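Storing a sourdough culture dry

I have kept the same rye culture for 12 years, and for most of that time the backup was a jar at the back of the refrigerator. In September the refrigerator failed while I was away in Rernach, and both jars grew a pink streak. Pink or orange means the jar goes in the trash, lid included. I rebuilt from dried flakes, and the flakes were old enough that I had doubts about them. These are my notes on the drying and on the restart.

Drying first. Feed the culture at a ratio of one part starter to two parts flour to two parts water, and wait until it has domed but has not begun to sink. Spread it on parchment with an offset spatula. Aim for a film thin enough that the paper shows through in places. Thick spots skin over and stay damp underneath, and those are the spots that mold later. I leave the sheet in the oven with the heat off and the door cracked. With the oven light on it goes faster, but check the temperature, as some bulbs push a closed oven warmer than you would want.

The film is ready when it snaps. If it bends, leave it. Crumble it by hand and skip the blender, which turns half of it into dust that floats and clumps on rehydration.
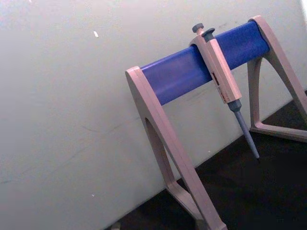
Water is where most of my restarts went wrong. Flakes dropped into a full bowl of it will separate, the flour settles, and the culture ends up diluted before it has had a chance to do anything. I now weigh out the flakes and add the same weight of water at room temperature, stir, wait until it is a smooth paste, then add the same weight again. A kitchen scale that reads in whole grams is poor at this size. Mine can sit on 2 grams while I add several drops. A single-channel micropipette like the one hanging on its stand, the blue bar with the pinkish-beige ends, would settle the matter at once, but a cheap plastic syringe with printed marks is close enough for bread. Rinse it right after use. Paste that dries inside the tip does not come out.

After the second water, add flour. Whole rye, not white, for at least the first two feedings. I use the Jomitz medium grind, which absorbs more than the label suggests, so the mix will look too stiff for the first hour. Cover it loosely and keep it at 25 C. A cooler kitchen works but adds a day.

Expect an early burst of bubbles followed by nothing. The early burst is mostly bacteria that came in with the flour, and the quiet stretch afterward is the acidity building up. Keep feeding on schedule and do not add sugar, yeast, fruit or anything else. If the smell goes from wet hay to something like plain yogurt, it is on track. If it smells like nail polish remover, it is hungry, so feed it more often or increase the flour.

The flakes I used this time had been in a Mishra tin with a rubber gasket. A second batch, from the same sheet, was in a paper envelope in a drawer. Both came back. The envelope batch was slower by one feeding and started out with a flatter smell, though by the first loaf I could not tell them apart. I would still use the tin, mainly on account of pantry moths.

For the first loaf I kept everything plain: 564 grams of dough in the small Fukport pan, no seeds, no malt. It rose to just under the rim and the crumb was tight along the bottom, which I put down to the shaping. Second loaf, same weight and longer proof, was even from top to bottom.

The jar is back in the repaired refrigerator on a weekly feeding. I dried two sheets this time instead of one and wrote the month and the flour on each tin. The next thing to test is whether a film dried from a stiff culture keeps longer than one dried from a wet one. That needs most of a year, so there will be no results here for a while.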